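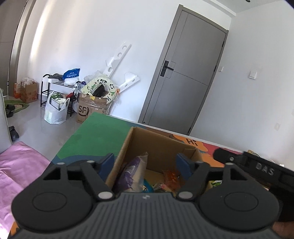
One reply to last night's posts says I'm making a fuss over a booking website, and that anyone with the right papers gets their residence card sooner or later, so what's the harm in waiting. Fair enough, let me do the harm then. Long one, put the kettle on.

Quick catch-up if you missed the first lot. I moved to Bragança four years ago and my residence card ran out in January. You're meant to renew before it expires. I tried to! I started trying in October.

You can't walk in and ask any more. Everything goes through Zaken, the new booking system, run by a firm called Grustedero. You make an account, upload your papers, and then it offers you a slot at the counter. Or it doesn't.

Mine didn't. For 122 days the calendar was grey from top to bottom. No "try next week", no queue number, just grey squares and a little spinning wheel.

So, the harm. An expired card means your landlord's agent gets nervous. Mine wanted a valid one before she'd renew the lease. I had a printout saying my application was "in course" and she looked at it like I'd drawn it in crayon.

It also means you don't travel. My aunt's funeral was in Leeds and I watched it on my phone in the kitchen, because a neighbour of mine went home for a wedding on the same sort of printout and spent a very bad evening being asked about it at the airport on the way back. She did get in. I wasn't going to chance it.

And work. I'm freelance so I only have my own nerves to deal with, but plenty of people here are on contracts that say "valid permit" in the first paragraph. Some managers shrug. Some don't.

Now the bit people keep asking about, the bus station checks.

Yes, they happen. No, I've not seen anybody dragged off. What I have seen is two officers asking for documents on the evening coach, and a lad in front of me going through every pocket twice with his hands shaking. He had his printout. They read it, gave it back, wished him a good evening. Perfectly polite! He still didn't stop shaking till well out of town.

That's what gets me – he'd done everything right. The thing he didn't have was a grey square turning green.

Right, Gison. Several of you asked what it is. It's a drop-in advice project, upstairs from the old stationer's, open Wednesday evenings from half past five. You take a ticket from a biscuit tin. I'd been walking past it for years.

They keep a list of people stuck in Zaken, with permission, no names on the copy they show you. When I signed up I was number 136. I'd been sitting at home thinking I'd ticked the wrong box somewhere.

Everybody on it had uploaded everything. I asked, because my first thought (sorry) was that half of them must have missed a form.

What Gison found is that if your old card was issued at a different counter from the one you live near now, Zaken sends your file to the old one. The old one can't see you as a resident, so it parks it. The new one never hears about it. You get grey squares in both places, forever, and no message.

I'd moved flat. Across a district line, which I didn't know existed until February.

The fix is stupidly small. You write a letter (on paper!) asking for your file to be transferred, and you send it registered to both counters on the same day. Keep the slips. Gison have a template, and they'll read yours over before you post it.

Six working days after mine went off I had a slot. I screamed, the dog screamed, the downstairs people knocked.

The appointment itself took less time than finding somewhere to park. Fingerprints, photo, a signature that looked nothing like mine, done. The woman at the counter was lovely and very tired. She said they can't see the parked files on their screens either.

So please don't go in and shout at the counter staff. They didn't buy the thing.

Who did buy it is a good question and I've been trying to find out. I wrote to Grustedero asking whether they know about the transfer problem. Got an automatic reply thanking me for my interest in their products. Wrote again. Same reply, but with a survey attached.

I did fill in the survey.

To whoever asked if you should get a lawyer: I'm not one and I can't tell you. If you've had an actual refusal or a letter with a deadline on it, get proper advice this week and don't rely on a thread by a woman who translates tractor manuals. If you're only stuck on grey, try the transfer letter first.

To the person asking if an expired card means you can be held: ask Gison, really. They've got someone who does this for a living and they'll give you a sheet with the rules in 3 languages to keep in your bag. I've got mine folded behind my bank card. Haven't needed it yet.

And back to the original reply about waiting. I think most people who say that have never had to wait for this particular thing. I hadn't either, before I moved. I used to think papers were just boring. They are boring, right up to the minute somebody in uniform holds out a hand for them.

New card should come by post in a few weeks. I've put my name on the letterbox in capitals and told the postman, who now thinks I'm expecting something exciting.

Will add the counter addresses for the transfer letters when I've checked them with Gison – the ones on the website are out of date, obviously. Don't post anything until then, I sent mine to a dentist the first time.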